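Backstage at the Tellden — open day notes

Got there late. Missed the welcome talk and the coffee, which I hear ran out anyway. The Tellden Playhouse in Ukurdale opens its back doors to the public once a year, normally in November, and I only ever see the place from row F, so I went. Writing this up months after the fact from a notebook I can barely read.

First stop, the stage itself. Smaller than you'd think. It seats 492 and from out there in the dark the stage looks huge, then you stand on it and you could cross in a few big steps. The floor is painted black and it's a mess up close — tape marks in every color, gouges, old screw holes. Our guide said they repaint it 12 times a season. She let people stand on the spot where the ghost came up in last year's Christmas show. Long line for that. Skipped it.

Trap room next, straight under. Low beams, mind your head, I didn't. The lift is worked by hand, two people on a winch, and they ran it up and down for us a few times. Very quiet. Quieter than the crowd. A kid asked if anybody ever got stuck and the guide said "once, for most of a second act," and then moved us along before anyone could get the rest of the story.

Then up to the fly floor, if you could do the stairs. Rope and counterweight still, no motors. The ropes on one side were all replaced last summer by a firm called Kinnunen, same people who did the house curtain. The other side is waiting on money. I liked it up there best. You look straight down through the painted cloths, edge on, and a whole forest is just a thin line of canvas.

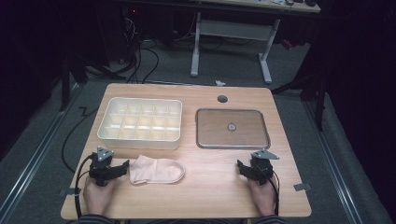

Wardrobe was the busy one. We went in groups of eight and still there wasnt room to turn around. Racks to the ceiling, sorted by period and then by size, with a whole rail marked only "monks." They own around 700 costumes and rent a good many out to schools. The thing I didn't know: every shirt worn on stage has a double, so one can be in the wash while the other's on. Two-show days they are doing laundry through the entire matinee. Quick changes get rehearsed like a dance, in the dark, with a stopwatch. They had a volunteer from our group try one, coat to ballgown. He did not make the time. Big applause though.

Props is down the same hall. Fake bread, fake fish, a very good fake ham. Letters that get torn up nightly are printed in batches. Food that really gets eaten on stage is mostly banana, apparently, becuase it goes down fast and you can still say your lines.

Last room was sound. Short visit. They're trying a new desk from Jovar and the operator played us a thunderstorm in pieces, first the rain, then the wind, then the crack. All of it together rattled the door. The old thunder sheet still hangs in the wings and you could give it a shake on the way out. Loud! Do it if you go.

Gripes: signs were poor, two tours crossed on the stairs and got jammed, and the gift table was cash only. Parking behind the library was full by the time I came. Go on foot if you can.

Free to get in, bucket at the door. Wear flat shoes. The fly floor stairs are closed to under-tens, and the trap room is no good if you hate small spaces, but there's a seat in the lobby and somebody will come chat with you.

Posted March 29, 2020. The playhouse is dark right now like everyplace else, so check with the box office before making any plans for the next one.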